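**Modul Sportökonomie II – Begleitskript zur sechsten Sitzung**
Stand: Montag, 6. Februar 2023

## Quotenbildung bei Kampfsportveranstaltungen

Die Sitzung behandelt die Frage, wie Wettanbieter Quoten für Boxkämpfe festlegen und welche Annahmen dabei eingehen. Vorausgesetzt werden die Grundbegriffe der Wahrscheinlichkeitsrechnung sowie der Text von Lefèvre (Reader, Abschnitt 2).

### 1. Dezimalquote und implizite Wahrscheinlichkeit

Die Dezimalquote gibt an, welcher Betrag je eingesetztem Euro im Gewinnfall ausgezahlt wird, der Einsatz eingeschlossen. Ihr Kehrwert wird als implizite Wahrscheinlichkeit bezeichnet. Eine Quote von 1,60 entspricht demnach 62,5 Prozent, eine Quote von 2,50 entspricht 40 Prozent.

Die Summe der impliziten Wahrscheinlichkeiten aller Ausgänge liegt in der Regel über 100 Prozent. Im genannten Fall beträgt sie 102,5 Prozent, sofern das Unentschieden außer Betracht bleibt und die Einsätze dann erstattet werden. Der Überschuss von 2,5 Prozentpunkten heißt *Overround*. Er ist vor jedem Vergleich zweier Anbieter herauszurechnen.

### 2. Besonderheiten des Boxsports

Gegenüber Ligasportarten ist die Datenlage dünn. Ein Berufsboxer bestreitet oft nur wenige Kämpfe im Jahr, die Gegner werden ausgehandelt und nicht ausgelost. Bilanzen lassen sich daher nur eingeschränkt vergleichen. Hinzu kommen Wechsel der Gewichtsklasse und lange Pausen – beides wird in einfachen Ratingmodellen kaum abgebildet.

Bastien Lefèvre schlägt vor, die Bilanz eines Boxers mit der Stärke der bisherigen Gegner zu gewichten. Sein Datensatz umfasst 524 Kämpfe, von denen 219 vorzeitig endeten. Zu beachten ist, dass Aufbaukämpfe darin mitgezählt werden.

### 3. Nebenmärkte

Neben der Siegwette werden üblicherweise angeboten:

- Art des Sieges (K.o., technischer K.o., Punktentscheid)
- Runde oder Rundengruppe des Kampfendes
- Kampf über die volle Distanz (ja/nein)

Die Nebenmärkte sind nicht unabhängig voneinander. Wer die volle Distanz für wahrscheinlich hält, muss den Punktentscheid entsprechend höher bewerten. Der Overround fällt hier meist größer aus als bei der Siegwette. 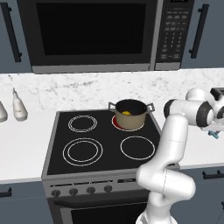

### 4. Übungsaufgaben

1. Für den Kampf Tsolakis gegen Volby lauten die Quoten 1,80 und 2,10. Berechnen Sie den Overround und die bereinigten Wahrscheinlichkeiten.
2. Bestimmen Sie aus den Angaben in Abschnitt 2 den Anteil der vorzeitig beendeten Kämpfe und leiten Sie daraus eine faire Quote für die volle Distanz ab.
3. Erörtern Sie, weshalb die Quote aus Aufgabe 2 auf einen Titelkampf nur bedingt übertragbar ist.

Die Lösungen sind als PDF über die Lernplattform Grirkeo einzureichen. Gruppenabgaben bis zu drei Personen sind zulässig.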